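Open house at Furnival, and a puzzle I can't stop thinking about

I finally made it to the Furnival open house! I've been meaning to go for ages, but it always lands on a workday, and this year I just took the Tuesday off. I got there way too early (the doors didn't open until ten), so I sat in the car with a muffin and read the leaflet front to back.

The building is shared by a bunch of outfits. Grarnance has the ground floor and does molded parts, mostly bins and trays, and their tour was packed. I got a sample lid out of it, which is now on my butter dish. Skimex is upstairs and had the better coffee. I paid 3 dollars for a raffle ticket, lost, and moved on down the hall to the tables with the building blocks, where I ended up staying until lunch. 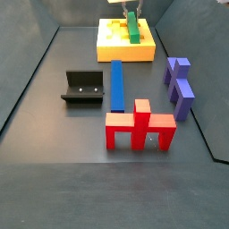
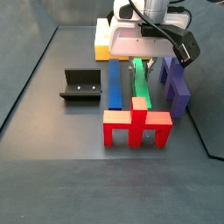
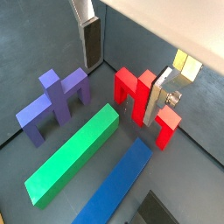
I've loved block puzzles since I was a kid, the chunkier the better, and I'm picky about them. Most of the ones in stores these days are too small for my hands, or the colors are so muddy you can't tell one piece from the next under a lamp. So a plain green bar standing up in a thick yellow board, with all those stepped square pockets cut in the top, was pretty much made for me. I like a board where a piece stands up straight! My old set at home is flat as a pancake, and I've been grumpy about it ever since.

And then the shapes! The purple one looks like an H with feet, and the red one zigzags along next to it like an S that changed its mind. I kept trying to work out in my head how I'd build something with the pair of them, and I drew both on the back of the leaflet so I could keep at it on the ride home.

Last stop was Sisteo, over by the loading dock, where they were selling off offcuts by the bag. I bought 17 little squares of felt for no good reason (coasters, maybe?). Parking is free but the lot is tiny, so use the one across the street. They're doing another open house in June and I've already put it on the calendar.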